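Starel Hot Composter, 327 litre - a season and a half of use

18 June 2022

I bought the Starel in October, after years of using an open heap made from old pallets. The heap worked but it was slow, and most of what I put on it in autumn was still recognisable the following summer. I wanted something that would take kitchen peelings all year and give me compost in time for planting out the squashes.

The garden is a long, narrow one in Jillcombe, on heavy clay. There are two of us in the house, and we produce a small caddy of vegetable waste most days, plus grass clippings from March onwards.

What you get

The bin comes flat in one box. There are four wall panels, a base plate, a hinged lid and a bag of long plastic pins that hold the corners together. The walls are thick black foam, light enough to carry under one arm. A thermometer is included, and so is a short sheet of instructions that covers assembly and not much else.

Putting it together

It took me most of an hour on my own. The pins are stiff and the last corner has to be forced a little. I would suggest doing it on a flat slab and moving it afterwards. The base plate needs level ground, and on my plot that meant digging out a strip of clay and laying a thin bed of sand.

The lid fits well. It has a sliding vent on top which was stiff to begin with but has loosened up.

Getting it hot

The instructions say to fill the bottom third before expecting any heat, and that is correct. I started with shredded cardboard, chopped bean stems and two bags of horse manure from a farm up the road. On the third day the thermometer read well above the air temperature, and it stayed that way until I ran short of green material in midwinter.

It never froze. During the coldest spell the pallet heap next to it was solid on top, while the Starel still had warm stuff in the middle. It did go slow, though, and I stopped adding anything but peelings and coffee grounds until the grass started growing again.

With clippings going in, it heats up quickly. You do need plenty of dry brown material to go with them. I got lazy for a fortnight in April and ended up with a slimy layer that smelt of drains. Forking in torn egg boxes and some wood chip put it right.

The compost

I took the first lot out in May through the hatch at the bottom. It was dark, a bit coarse and wetter than I would like. I spread it on a sheet for a few days and then put it through a riddle. The bits left over went back in at the top.

I used most of it in the planting holes for the squashes and the rest around the currants. Wayne Treloar, who has the plot behind mine and uses an Ikevero tumbler, had his first batch out a good deal sooner, but it was a much smaller batch and he has to turn the thing every other day. For the amount we throw away, I prefer the Starel.

Points against it

The hatch is too small. A border spade won't go in properly, so I use a hand trowel and a lot of patience.

The foam marks easily. I have already put a dent in one side with the wheelbarrow, and I expect a determined rat could chew through it. I have laid wire mesh under the base and had no trouble so far.

The thermometer has misted up inside and is hard to read. A replacement is cheap, but it should have lasted longer.

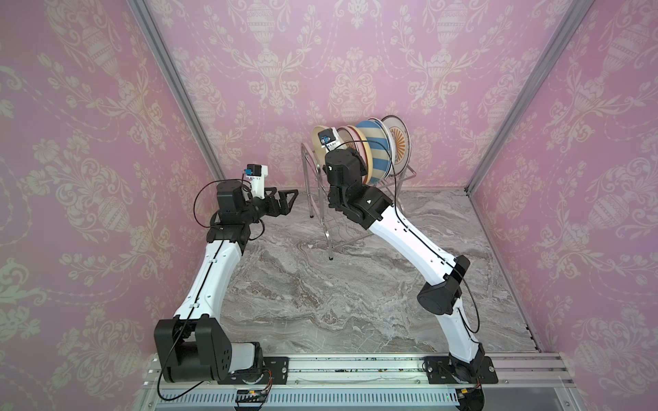
Who it would suit

If you have a big garden and time to wait, a pallet heap costs next to nothing and will do the job. The Starel makes more sense in a small or medium garden where the waste comes in steadily and you want to keep composting through the winter. It would be too big for one person with a few pots, as you would struggle to fill it enough to get any heat.

Price and delivery

Mine came direct from the maker in 9 days. It isn't cheap, and the matching base mesh is sold separately, so I bought a roll from the builders' merchant and cut it to size with tin snips. Spare pins can be ordered in packs. I would get one pack at the start, as I snapped two during assembly.

Rating: 4 out of 5. I have taken a point off for the hatch and the thermometer.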